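Granwood Community Workshop
Building Safety Inspection Checklist with Comments
Inspection period: July
Inspected by: Forough Dehghan, Facilities Safety Office
Reviewed by: Fumiko Kinoshita, Building Operations

Scope

This checklist covers the ground floor, the mezzanine and the rear yard of the Granwood building. The roof and the elevator are inspected under separate contracts and are not rated here. Ratings are Satisfactory, Attention Needed or Unsatisfactory. Items rated Attention Needed are to be corrected before the next regular inspection. Items rated Unsatisfactory are to be corrected before the area is next opened to members.

Section A. Exits and Escape Routes

A1. Main entrance doors open fully and close without force. Satisfactory.

A2. Exit doors unlocked during open hours. Satisfactory. The east door was tested from inside with the alarm set and released on the first push.

A3. Corridors clear to full width. Attention Needed. Flat-packed shelving from Rusta was stacked against the wall outside the mezzanine stairs. The stack narrows the corridor at the point where it turns. The shelving is to be assembled or moved to the rear store.

A4. Exit signs lit. Attention Needed. The sign over the yard door is dim on its left half. Replacement of the whole fitting is preferred, as the tube was changed at the last inspection.

A5. Emergency lighting test. Satisfactory. All units stayed lit for the full 20 minutes of the test. The test was run on Sunday, when the building was closed to members.

A6. Stair treads and handrails. Attention Needed. The nosing on the second tread from the top has lifted at one corner. The handrail is firm.

Section B. Fire Equipment

B1. Extinguishers in place, pins fitted, gauges in range. Satisfactory, with one exception. The unit beside the paint cabinet hangs behind a coat rack and cannot be reached in one movement. The rack is to be relocated.

B2. Inspection tags current. Satisfactory.

B3. Fire blanket in kitchen. Satisfactory.

B4. Alarm call points visible. Satisfactory. The call point by the loading door has a cracked cover – the glass itself is sound – and a new cover has been ordered from Tolentino.

B5. Oily rag bins emptied daily. Unsatisfactory. The bin in the finishing room was full and the lid would not close. The closing sheet for that room had been initialed as complete. The duty supervisor has been asked to check the bin in person before signing.

Section C. Work Surfaces and Furniture

C1. Tables level and stable under hand pressure. Satisfactory in all rooms except the craft room, where one folding table has a leg lock that does not catch. The table has been tagged and set aside.

C2. Edges and surfaces free of splinters and raised fasteners. Satisfactory. Light sanding is recommended along the front edge of the benches in the joinery room before the fall classes.

C3. Seating in sound condition. Attention Needed. Two stools have loose foot rings. Both can be tightened with a hex key and need not be replaced.

C4. Shelving fixed to the wall. Satisfactory on the ground floor. On the mezzanine, the tall unit nearest the window is fixed at the top only. A lower bracket is to be added.

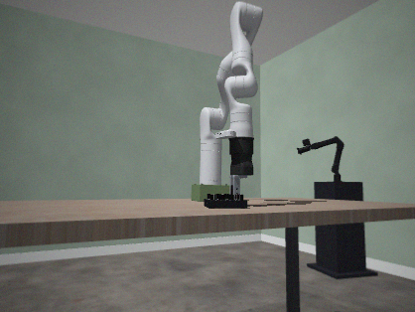
Section C, work surfaces: long wooden table with white robotic arm and black gripper (computer rendering).

Section D. Electrical

D1. Outlets and cover plates intact. Satisfactory. One plate in the kitchen is discolored but not cracked and shows no sign of heat damage.

D2. Extension cords used for temporary purposes only. Unsatisfactory. A cord runs under the rug in the reading corner to supply a floor lamp. The cord was removed during the inspection. The lamp may be used again only if it is placed within reach of a wall outlet.

D3. Panel access clear. Attention Needed. Boxes of printed leaflets were stored in front of the main panel. The clear floor area is marked in yellow tape, and the tape is worn through in several places. Renew the tape once the boxes have been removed.

D4. Ground fault outlets tested. Satisfactory. The outlet left of the utility sink was slow to reset. Test again at the next monthly walk-through and replace if the fault repeats.

Section E. Storage of Hazardous Materials

E1. Flammable liquids kept in the rated cabinet. Satisfactory.

E2. Containers labeled. Attention Needed. A jar of clear liquid on the lower shelf had no label. It has been sent for disposal. Members are reminded that food jars are not acceptable for solvents under any circumstances.

E3. Safety data sheets available. Attention Needed. The binder has no sheet for the Pumska floor sealer purchased this spring. A copy is to be requested from the supplier.

Section F. Hygiene and First Aid

F1. First aid kits stocked. Attention Needed. The mezzanine kit is short of adhesive bandages and eye wash.

F2. Eye wash station. Satisfactory. Water ran clear and the flow was even on both sides. The station was run for 15 minutes.

F3. Floors dry and free of trip hazards. Satisfactory, apart from the entrance mat, which curls at the corner nearest the desk.

Reviewer's Comments

The ratings above are accepted. Items B5 and D2 were discussed with the duty supervisor on the day of inspection. Spending of up to 1,000 dollars has been approved for the exit sign, the tread repair and the mezzanine bracket; any cost above that figure requires a separate request. Item A3 has appeared on earlier checklists with different goods in the same place, and a "No Storage" notice is to be fixed to the corridor wall.
F. Kinoshita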